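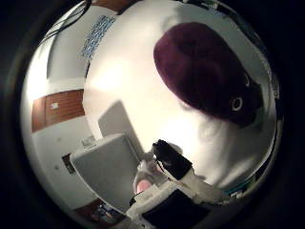 Maroon fabric-like object up close, with the blue sheet on the wall behind.

From: Dario Fontana
To: the Drumden list
Date: September 30, 2003
Subject: Re: what color for the back room?

Raffaele Ruggiero wrote:
> I still say gray or navy for the cushions. Dark red
> is going to make that room feel like a theater lobby.
> Does anyone have a picture of it against the wall?

Raffaele, see what you think! I love it. The white wall soaks up so much light that a deep maroon finally gives your eye somewhere to land, and it's wonderful next to the reddish-brown wood (I didn't expect those two to get along at all). Gray we have already, look at the left side.

I'd like to do four covers in this and leave the walls alone. Nazareno still has fabric from June, enough for two of them. Primo, could you bring the heavy thread?

Dario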